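The Wrist Camera

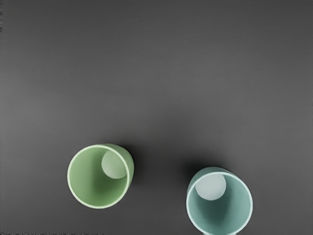
Poul Arnardóttir had the Yin cell in simulation by four in the morning, and it still reached 9 millimeters wide of the green cup.

"Camera offset," said Valdemar. "Someone at Sorness changed the bracket."

"The model has the old one."

"Then measure the new one."

Poul took the calipers out to the real arm, wrote 142 on his wrist, came back and typed it in. He ran seven picks on the green cup, then seven on the teal – all good.

Valdemar was already putting on his coat. "Save it under a new name," he said.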